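Progress update to the Kindance fund — Trevbridge returns and gift sorting, second stretch

Hi all,

I know the template asks for outputs first and people second, but I'm going to mix them up a bit, because on our floor they've been pretty hard to pull apart this spring. The numbers are all in here, I promise.

Quick refresher for anyone new on your side. Plumness takes in mixed household stuff at the Trevbridge site (returns, donated gifts, end-of-line boxes) and sorts it for resale or reuse. Your grant pays for the pilot with Michalski, who are supplying the arm for line two and training it on pick-and-place with the messy kind of items we get. Our sorters record the hand motions the arm learns from. They do it with hand-held grippers, on shift, at their normal rate plus the skill supplement we agreed on with you in the first round.

So, where we are. We've recorded 1345 good demonstrations since the last report. The target for this stage was lower than that, and I'd love to take the credit, but most of it came from moving the recording station away from the dock doors. People were cold over there! Once it moved closer to the break room the sessions just started happening. We also threw out nearly 500 recordings from the early weeks, mostly for jerky starts or a hand getting in the way. Michalski say that's normal. I'd still like fewer of them next time, and the new short warm-up seems to be helping.

The arm itself went live on line two in May, mornings only. It handles boxed goods well. It is so-so on soft toys and pretty bad at anything in a plastic bag — it will pinch the bag, lift it, and leave whatever was inside sitting on the table. Fabric is somewhere in between. Folded towels are fine and loose ones are a coin toss. We've asked Michalski to hold off on afternoons until the bag problem is better, and they agreed without any fuss.

Now the people part. There are 22 sorters at Trevbridge and no one has lost hours. That was the condition we set ourselves, and it's holding. What has changed is the shape of the day. The boxed goods used to be everybody's easy half hour, the bit where you could chat and let your brain idle. The arm took that first, of course, as it's the easy stuff it can do. What's left is the fiddly work, and by mid-afternoon people are more tired than they used to be. Two of the longest-serving sorters told me this within a week of each other, and I don't think we'd planned for it at all. We've now added a second short break at 2:30 and we rotate everyone off line two after ninety minutes. It costs us a little throughput. I'd rather report that to you now than have people quietly leave in the fall.

On the plus side, wrists! Complaints about sore wrists are down on line two, going by the log the shift leads keep. It's early and I wouldn't build a chart on it, but people mention it without being asked. The grippers did cause some thumb strain at first, and we've capped recording at 28 minutes a turn.

The recording work has turned out more popular than I expected. A few people have gotten seriously good at it and have opinions on how you should come at a plush toy (from the side, apparently, never the top). They set up their own tables now, and they've gotten bolder about it. The early ones were three neat items in a row. These days they pile things up the way a real tote looks when it gets tipped out, with phones and glasses cases on top of fabric and toys wedged in behind boxes.
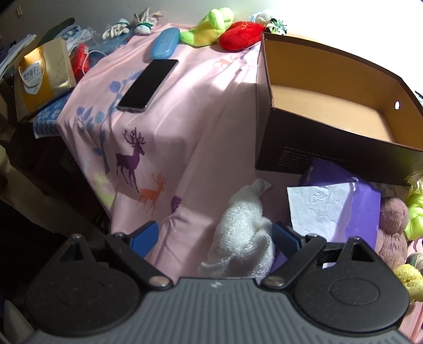

Michalski have asked if two of our sorters could help review footage part time, paid at the higher band. I'm all for it, and I've put the cost in the revised budget sheet. It would come out of the line we set aside for outside consultants, which we've hardly touched, so the total stays the same. I need a yes or no from you on that one before we can offer the roles.

Other things still open: the guard rail on line two is a temporary one and the permanent one is late. The noise from the suction pump bugs people at the next bench — we've tried a foam cover and it helped some. And the training handout needs to go into plainer language, which is on me.

Next report will cover the bag trials and whether we go to afternoons.

Plumness, Trevbridge site | Contact us | © Plumness, all rights reserved | Back to top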